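Tuesday, studio notebook

Bolero rough mix, take 12. Finally got the vocal sitting right! Pulled 2 dB out at 125 Hz and the boom went away, the chorus just opens up now.
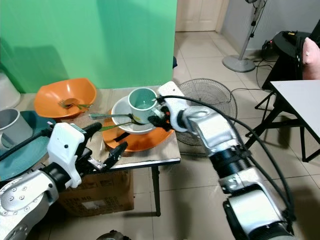
Tempo stays at 87. Tried it faster for Montoya and the guitar lost its sway, so back we went (glad we did). The Orkau preamp is lovely on the low harmony, bit hissy on the whispered intro.
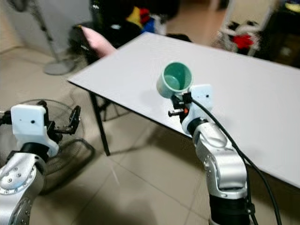
Still to do: redo the second verse double, print stems for Kamirmont, check the fade on small speakers. The last chorus gives me chills every time!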